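Wirnolell Robotics Club: Frequently Asked Questions

Who can join?
Any student at the school, grades 7 and up. You do not need to have built or programmed anything before.

When do we meet?
Every week after school, for 2 hours. The room is open in July for anyone working on a summer project.

How much does it cost?
Dues are $20 a semester. Parts and tools are covered. If the dues are a problem, talk to Mr. Erraji.

What is the Yurt project?
Yurt is our clothes-handling project. The goal is to get the arm to pick up a garment and fold it. Denim is this semester's material. New members usually start here, working in pairs.
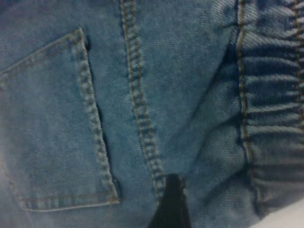
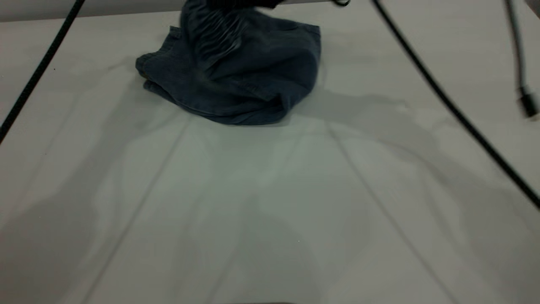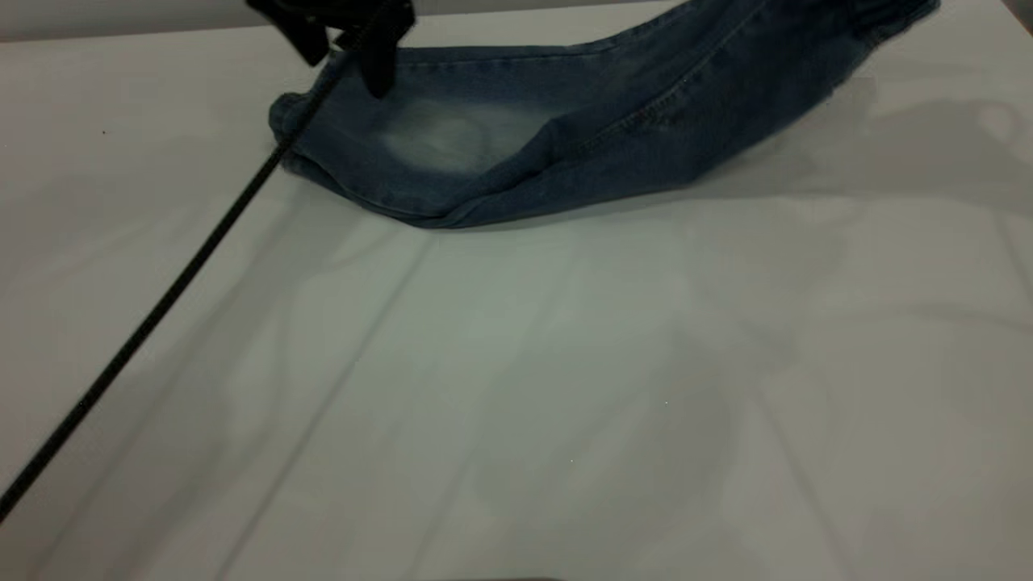 Yurt project: the gripper and the denim on the table.

Do I have to know how to code?
No. Some members only work on hardware or keep the run log. We teach Python to anyone who wants it.

Do we compete?
Yes. We enter the Mirncombe Open. Sign up with Mr. Erraji by Feb 27, 2021. The team is limited by seats on the van, so first-year members may be put on the alternate list.

Who do I contact?
Fouad Erraji, Room 34.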